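Frequently asked questions – Kenier shared craft room

How do I book a table?
Write to Ilaria Galli before Thursday noon. A table costs 13 euros for one evening, and members of Grarkeo pay nothing.

Can I bring my own paper and glue?
Yes, please do. We sell only basic materials, and the choice is small. 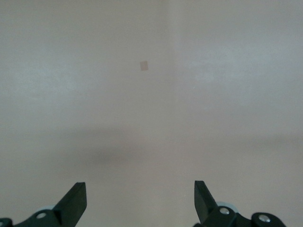 A small tan square on a pale surface.

Is there a limit of age?
Children under 12 must come with an adult. For the evening courses we accept persons from 16 years.

Can I leave my unfinished work in the room?
You can leave it on the shelf for 20 days. Please write your name and telephone number on it – without a name we cannot keep it.

How must I leave the table?
Wipe it with a damp cloth and put your materials back in a bin. Old stains you do not need to report.
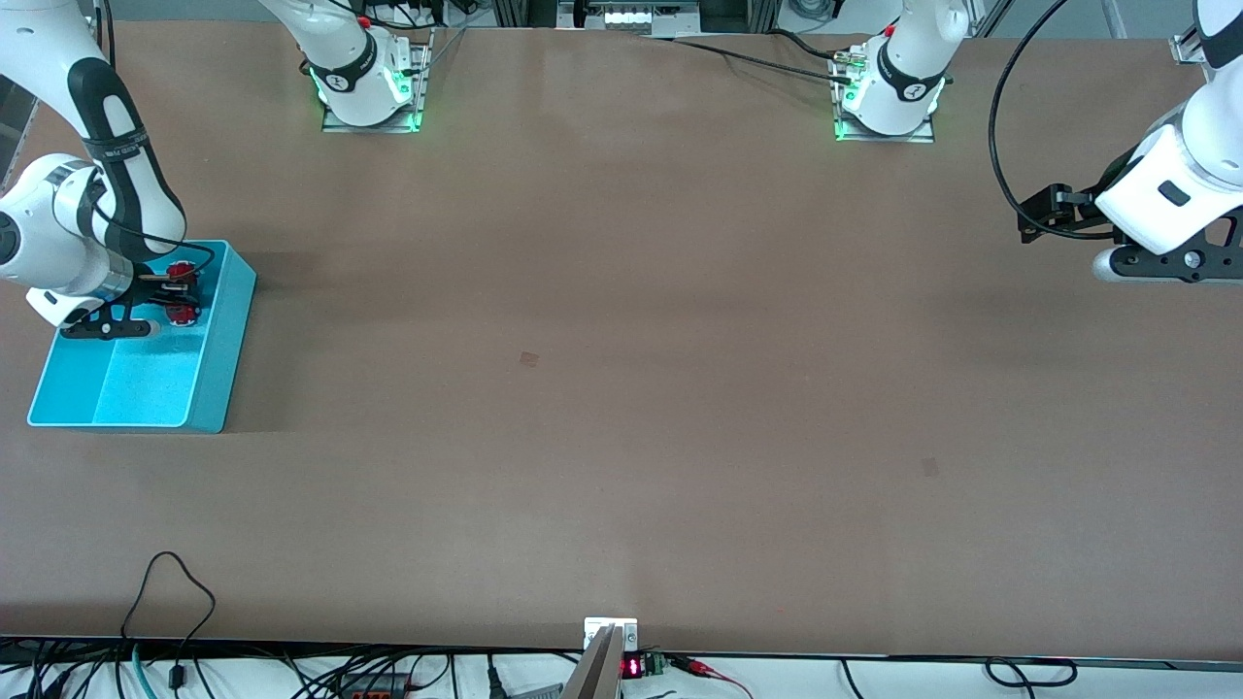

Light brown tabletop with a blue bin.

What if I must cancel?
Until one day before, you get all the money back. After this we can only offer you another date.

Do you open in the holidays?
In October we are closed for one week. The exact days are on the door.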